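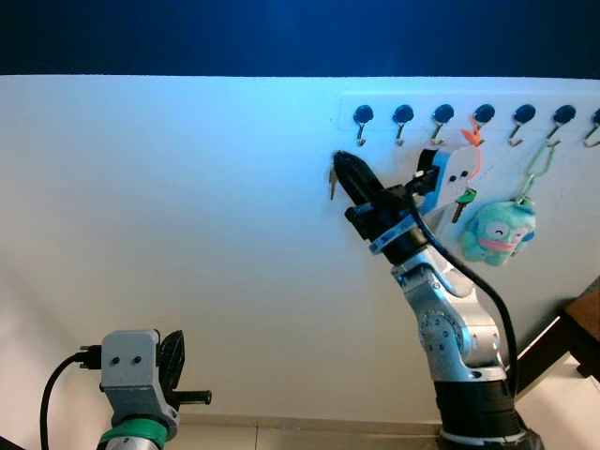
**Workshop automation group: minutes of the May meeting**

Started at 2 pm in the workshop kitchen, moved to the long bench once the kettle was dealt with. Six present, apologies from the two on the late shift. Minutes of the last meeting agreed with one correction: the spare power supply was bought by the group and is not on loan.

## 1. Kunilden arm kit, trial so far

The main business. We have the Kunilden two-arm kit from Orier until the end of the trial period and have to tell them whether we want to keep it, send it back, or ask for a longer go.

General mood is very good! The members who have spent most time with it say it is the first kit we've tried where you can get to the interesting part on the first evening. The arms went together without any shouting, the joints are all easy to reach with a normal driver, and the printed guide is written by someone who has clearly built one. (The index is hopeless, see item 4.)

The chosen job for the trial is the key rack. For those who missed the last meeting: the task is to take a small key to the hook rack on the wall and hang it on a free hook. It sounds like nothing. It is a lovely test, as it asks for a good grip on something thin, a steady reach at height, and a gentle let-go at the end, and everybody can see at once whether the key is on the hook. It was also agreed that some hooks should stay in use during trials, so the arm has to manage with tags and keyrings hanging nearby. A bare rack would flatter it.

Points raised in discussion:

- **Fingers.** The long tapered finger is much liked for the rack, as it gets in close to the wall without the wrist getting in the way. The ridged finger grips soft things better. General wish to try both on the same key before we write anything down as a finding.
- **Small keys.** The small silver one is the hardest. It turns in the grip if it is picked up too near the end. Suggestion to teach the arm to pick it up by the head every time, and to leave the clever stuff for later.
- **Hook shape.** The metal hooks are small and curved, so the key has to come in slightly above and then down. A straight push at the wall does no good at all. Agreed that this should be the first thing a new person is shown.
- **Cable.** The black cable from the wrist needs some thought. It has to have enough slack for a full reach, but slack is exactly what catches on things. One member would like clips along the links, another thinks clips will pull at the plug. Left open, and both to be tried.
- **Reach.** Fine for the left end of the rack. The far end wants a proper look with the base moved along, so we know what the arm can do and what is just down to where we put it.

A long and happy side discussion followed on whether the arm should choose its own hook. Half the table thinks that's the whole point. The other half would like it to hang a key on one hook, reliably, before it is given opinions. Agreed to do the single hook first and then let it loose on the others.

## 2. The Callura software

Callura is the teaching program that comes with the kit on a free basis for the trial. You move the arm through the job by hand, it records what you did, and you can play it back or gather up many goes and have it learn from them.

Very well received. The recording button is big and obvious, you can throw away a bad go straight afterwards, and it keeps the notes you type next to each one. Two members who had never touched an arm before were recording sensible goes by the end of their first session and had to be asked to go home.

Less good: it saves without asking where, and the names it gives the files mean nothing to a human being. We've lost time hunting for things. The person keeping the laptop has made a folder for the key rack work, please use it and please put the hook in the name.

Target for the trial is 200 recorded goes on the key job. Agreed that bad goes are kept in a separate folder and do not count. There was some feeling that they might be useful in their own right, which the group is welcome to take up once the good ones are done.

## 3. Comparison with Böttcher

We had promised to look at the Böttcher kit again before deciding. The brochure was passed round. It's a handsome thing and by all accounts very stiff and precise, but it comes as a sealed unit and any repair means posting it back. For a group that likes to take the lid off, this counts heavily against it. One member made a good case for it on noise. The Kunilden does whine a bit when it's holding a position, and that matters if the room next door is in use.

No change to the shortlist. Böttcher stays on it as second choice, and we'll ask if they'd lend us one for an afternoon.

## 4. Things to send back to Orier

They asked for plain comments, so plain comments they shall have. List agreed as follows:

1. Index in the guide to be redone, or dropped in favour of a decent contents page.
2. A drawing showing how the wrist cable should run, with the arm at full stretch.
3. A choice of fingers in the box as standard. Swapping them is so easy that it's a shame to make people order separately.
4. File names and save folder in Callura to be set by the user.
5. Spare screws. We have dropped two behind the bench and they're never coming back.
6. Thanks for the guide's chapter on first movements, which several of us thought was the best bit of writing we've seen with any kit.

## 5. Room and safety

Arms to be switched off at the wall when you leave, even for a quick tea. Keep hair, lanyards and scarves well back when playing a recording. The floor by the rack is tiled and hard, so if you are carrying a key or an arm, carry the arm carefully and let the key fall.

Please don't move the rack! It was shifted by a hand's width between two sessions and an evening of recordings had to be set aside.

## 6. Decision

Agreed by all present to ask Orier for a longer trial, with a strong lean towards buying. Final vote at the next meeting, when we should have the full set of goes and a fair try of both fingers.

## Actions

- Letter to Orier with the list from item 4 and the request for more time: secretary.
- Cable clips, one set fitted and one arm left without: bench team.
- Ask Böttcher about an afternoon's loan: chair.
- Mark the position of the base on the floor with tape: whoever is in first.
- More biscuits, better ones than last time: open to offers.

## Any other business

Request for an open evening where friends and family can have a go at teaching the arm. Warmly supported, to be planned after the vote. The question of whether it could be taught to pour tea was raised again and put off again.

Meeting closed, and most people stayed on until 9 recording keys.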